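Plastic bag

A plastic bag is a container made of thin, flexible plastic film, used for holding, carrying or protecting goods. Most are made of polyethylene, with smaller shares made of polypropylene, nylon or starch-based blends. The term covers open carrier bags with handles, flat bags sold on rolls, reclosable bags, and heavy sacks for soil, feed and resin pellets.

Materials

Low-density polyethylene (LDPE) has a branched chain structure that keeps the chains from packing closely. Film made from it is soft, fairly clear and easy to stretch. High-density polyethylene (HDPE) has few branches, packs into a more crystalline solid, and gives a stiffer film that is hazy and makes a sharp rustling noise when handled. Linear low-density polyethylene (LLDPE) has short, regular side branches and resists puncture better than LDPE of the same thickness. It is often blended with LDPE, which is easier to process.

Cast polypropylene is used where clarity matters, as in bags for bread, shirts and stationery. It seals at a higher temperature than polyethylene and becomes brittle in a freezer unless a copolymer grade is chosen.

Common additives include slip agents, which move to the surface and reduce friction; antiblock powders, which keep two layers from sticking together; and pigments. Too much slip agent weakens printing and seals.

Manufacture

Most bag film is made by blown film extrusion. Pellets are melted in a screw extruder and forced upward through a ring-shaped die. Air inside the resulting tube inflates it into a bubble, which is cooled by an air ring, flattened between rollers and wound. The ratio of bubble diameter to die diameter is called the blow-up ratio. A higher ratio gives more strength across the width of the film.

Flattened tubing is turned into bags on a converting line. In a bottom-seal bag, the tube is sealed across its width and cut just beyond the seal. In a side-seal bag, a folded sheet is cut and sealed at both sides by a hot blade, leaving the fold as the base. Side folds called gussets let the bag open into a box shape. The T-shirt bag is made from gusseted tubing sealed at both ends, with a section punched out of the top to leave two handles.

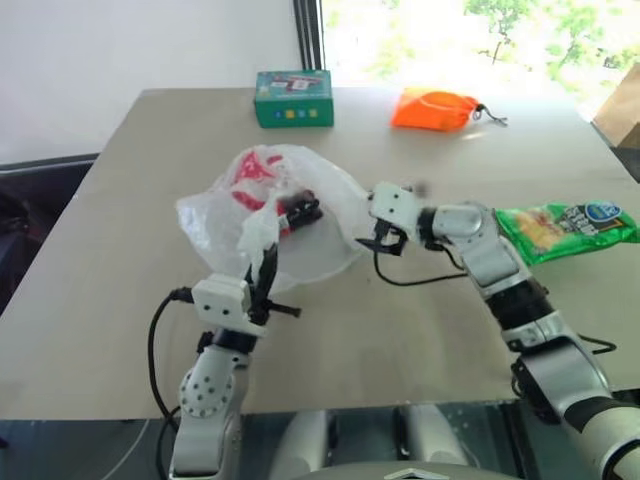

Clear plastic bag with a red-and-white object inside.

Optical properties

Clarity is reported through two values. Haze is the share of transmitted light that is scattered at wide angles, and gloss is the share reflected at a fixed angle. A hazy film may still show its contents well when it lies against them, and much less well when there is a gap between the two. Rapid cooling limits crystal growth and lowers haze. Creases scatter light and reduce visibility locally, even in film with low haze when flat.

Strength and testing

Film is tested for tensile strength, tear resistance and impact resistance. Tensile and tear values are taken in both the machine direction and the transverse direction, as the two often differ widely. In the dart drop test, a weighted dart with a rounded head is released onto a clamped sheet, and the result is the weight at which half of the samples fail.

Carrier bags are also tested whole. Xiaoyan Lü compared 426 bags from retailers in Gretia and Trosum by hanging a load from the handles and moving it up and down. Of these, 51 failed before the end of the cycle, most of them at the base of the handle cutout. Failures at the bottom seal were less common and were linked to uneven sealing temperature.

Reuse and disposal

Polyethylene film can be washed, shredded and made into new pellets. In sorting plants built for rigid containers, loose bags wrap around rotating shafts and must be cut away by hand, so many towns exclude them from curbside collection. The Morrison collection program takes film at store drop-off points only, and accepts it with up to 5 percent paper by weight.

Recycled film is usually darker and less even than virgin film. It is used in trash bags and in the middle layer of three-layer sheet.

See also

Blown film extrusion
Heat sealing
Reclosable bag
Shrink wrap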